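4 July 2021. Paltlow two-arm kit, trial unit, bedroom trash pickup. Jenden wants a yes or no on the 30-day loan.

Bottle first. Right gripper has it sideways over the carpet, cap toward the nightstand.
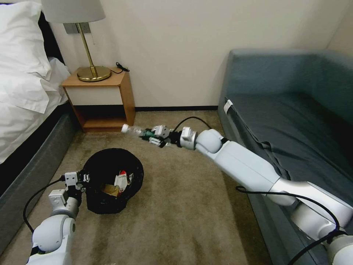
Ubaldo Lombardi: is the price with both arms or do we pay extra for the left? Asked Afridi, waiting.

Crumpled tan paper is a harder test than the bottle — thin, low, near carpet color. Left the grip setting at 6 for
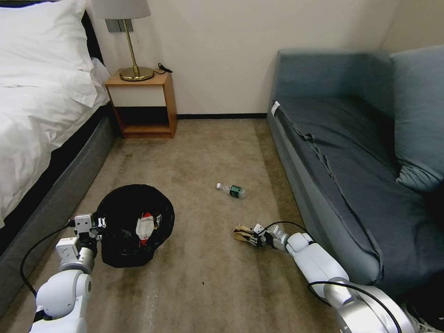

all the soft stuff, manual says 7 but I dont trust it. Cable loops still bug me, ask for clips.

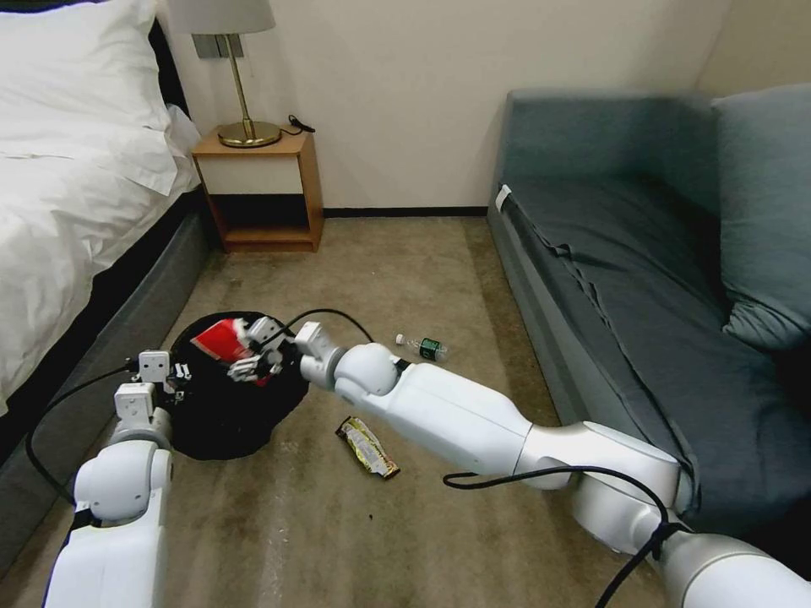

Right gripper on the red and white package, at the bag.

Foil wrapper next, same setings.
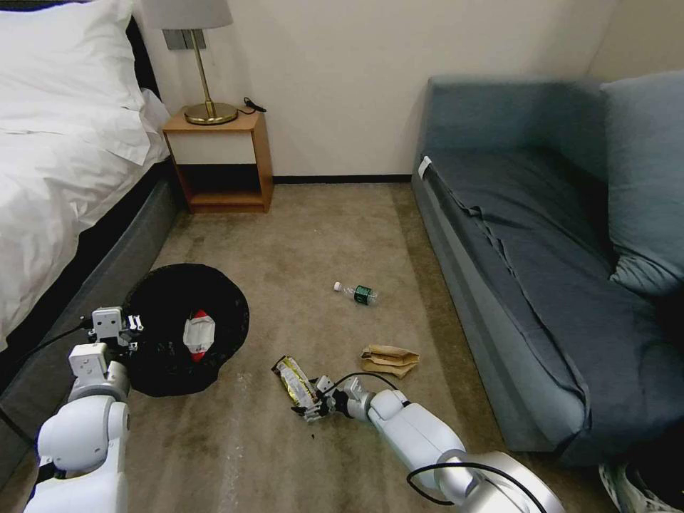
Home Robotics Group, Wirnavthorpe

Spare fingers quoted at 1,000 for the set. Too much. Call Afridi again re cables.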